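Brokiswood Residents' Association
Minutes of the ordinary meeting held on 2018-12-29 in the ground-floor common room

Chair: Siv Rønning
Minutes: Mal-soon Seol
Present: eleven households, as signed on the attendance sheet. Apologies were received from flats 4, 9 and 17. The quorum was met and the meeting opened at 10.05.

1. Minutes of the previous meeting

The minutes of the autumn meeting were taken as read. One correction was made under item 6, where "north stair" should read "south stair". With that change they were approved and signed by the chair.

2. Matters arising

2.1 Stair lighting. The timer on the south stair has been reset and now runs for the full period. Closed.

2.2 Bicycle store. Two frames without tags remain. Notices have been tied to both. If unclaimed by the next meeting they will be passed to the council's reuse scheme.

2.3 Gutter at the east gable. The contractor, Hägglund, attended and cleared the outlet, but reported that the second bracket from the corner has pulled away from the fascia. A price for refixing is awaited. Carried forward.

3. Water supply and pressure

3.1 The chair reported on the pressure readings taken in December. Readings at the ground-floor tap were steady. Readings on the top floor fell during the morning peak, and three households there have noted that showers run cool when a washing machine is filling on the same riser.

3.2 Hägglund has inspected the booster set and considers the pumps sound. The fault is thought to lie with the pressure vessel, whose charge was found to be low. The vessel was recharged on the day of the visit. If the charge drops again the diaphragm will have to be replaced, and this would mean shutting off the supply for most of a working day.

3.3 Flat 12 asked whether individual pressure reducers could be fitted on the lower floors. The chair replied that this had been looked at when the risers were renewed and was not recommended, as the lower floors are already within the normal range.

3.4 Agreed: readings to continue weekly, same tap, same hour. Hägglund to be asked for a written price for the diaphragm, to include draining down and refilling.

4. Hard water and limescale

4.1 Flat 6 raised the matter of scale in kettles and on shower heads and proposed that a softener be considered for the whole building. A leaflet from Pliludis was circulated. The unit described would stand in the pump room and would need a drain connection and a regular supply of salt.

4.2 Discussion followed. Points recorded:
– the pump room has a floor gully, but it lies on the far side from the incoming main;
– softened water is not wanted by all households for drinking, and a separate hard-water tap in each kitchen would add to the cost;
– someone would have to carry and load the salt.

4.3 No decision was taken. Flat 6 to ask Pliludis for a drawing showing pipe runs and the position of the drain.

5. Kitchen surfaces and leaks to flats below

5.1 Three leaks since the summer have been traced to kitchens, in each case to failed sealant where the worktop meets the tiling. Water standing at the back of the worktop finds its way down behind the units and is not seen until it marks the ceiling below.

5.2 Households are asked to check the joint along its full length, including the parts behind utensil holders, mats and small appliances, and to move these aside to do so.
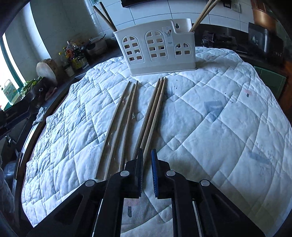 Utensil holder and quilted mat on a kitchen worktop.

5.3 Where the sealant is black, split or lifting it should be cut out and the joint left to dry before new sealant is applied. Applying new sealant over old was noted as the cause of the repeat leak on the second floor. The association will supply one tube of sanitary silicone per flat on request. Fitting is a matter for the household.

5.4 Flat 3 asked whether the building insurance covers damage to the flat below. The chair confirmed that it does, subject to an excess of 1000 per claim, and that under the house rules the excess falls to the flat where the leak began. Flat 3 asked for its objection to this rule to be minuted.

6. Heating

6.1 The boiler was serviced by Flamach in December. The flue test was satisfactory. One circulation pump is noisy and has been noted for replacement at the next service.

6.2 Bleeding of radiators. Households are reminded to tell the chair before bleeding more than one radiator, so that the system pressure can be checked afterwards. It has twice been found low on a Monday.

7. Accounts

7.1 Invoice 113 from Flamach, for the boiler service, was approved for payment.

7.2 A transfer to the repair fund was discussed. It was proposed that the monthly contribution be raised by 50 per flat from the spring. In favour: eight. Against: two. Abstained: one. Carried.

7.3 Flat 12 asked for the accounts to be sent out a week before each meeting. Agreed.

8. Any other business

8.1 The rear gate is being left on the latch. A notice will be put up.

8.2 The common room key held by flat 9 should be returned to the hook in the meter cupboard.

8.3 Recycling. Cardboard is to be flattened. The collector left one bin unemptied on the last round for this reason.

9. Actions

Siv Rønning: price for diaphragm and gutter bracket from Hägglund; notice for rear gate.
Mal-soon Seol: weekly pressure readings; order silicone; send out accounts.
Flat 6: drawing from Pliludis.
All households: inspect worktop joint and report any failure in writing.

The date of the next meeting will be posted in the entrance hall. The meeting closed at 11.40.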